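Notes on the sign-off rule

Starting in October, nobody at Branara will work on a customer's equipment alone until a senior technician has signed off on them for that specific type of machine. The rule used to cover only new hires in their first year. It now covers everyone, including people who have been with us for a long time and are moving over from another product line.

The change came out of a review Edin Karagiannis ran over the summer. He went through 1,706 service tickets and pulled every one that needed a second visit. There were 103 of them. Most had gone to technicians who knew their trade well but were new to the model in front of them. A good hydraulics person can still lose an afternoon on a control panel they have never opened.

Sign-off works like this. You shadow on three jobs, then you do three jobs with a senior technician watching. The senior technician keeps quiet unless something is unsafe. Afterward the two of you go over the work, and both of you initial the card. If the card isn't initialed by both, dispatch won't assign the job.

Some supervisors have asked about hours. Time spent watching is paid time and goes on the sheet as training – please don't book it to the customer. The Plaltari office was doing this differently and has already switched over.

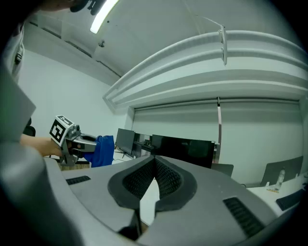 Senior technicians get something for their end of it too. Anyone who signs off on at least two people in a year will receive $100 for each card completed, paid with the regular check. We know that slowing down to teach costs you jobs, and the old arrangement didn't make up for it.

Military training records count toward the classroom part, but they don't replace the watched jobs. If you have a certificate from a service school, bring a copy to Edin and he will mark it on your card.

The Seol crew starts first, on a Monday, and the other crews follow as their schedules allow. Blank cards are at the dispatch desk.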